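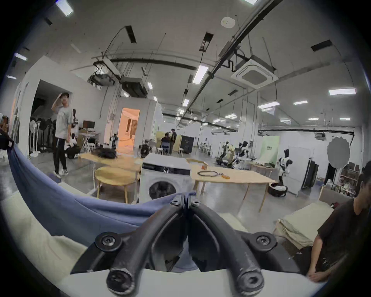 **Figure 3.** Folding area with the washing machine in the same room.

Claims that folding is faster when it is done beside the washer deserve more doubt than they usually get. Jabłońska and Leiva, in the Stanholm survey, put the saving down to the shorter walk, yet their 62 households differed in so much else (family size, shelf space, who did the work) that the walk can hardly be singled out. Figure 3 shows the layout they favor, with a front-loading washing machine standing between light wooden tables and a stack of folded beige cloth within the same room. We accept that such a room is convenient. We are less sure that it changes how people fold. A long piece of cloth, such as the blue one in the figure, needs open space on both sides, and a table next to a machine may offer less of it than a bed does.

Our own diaries, kept in March by 11 households, give the idea only weak support. Four reported folding sooner after a wash. Six saw no change, and the last stopped writing after the first week. Kamolrat has argued that sooner is what matters — creases set while laundry sits in a heap — but the diaries do not record creases, and we would not read that into them. Whether small items such as socks behave differently was not asked.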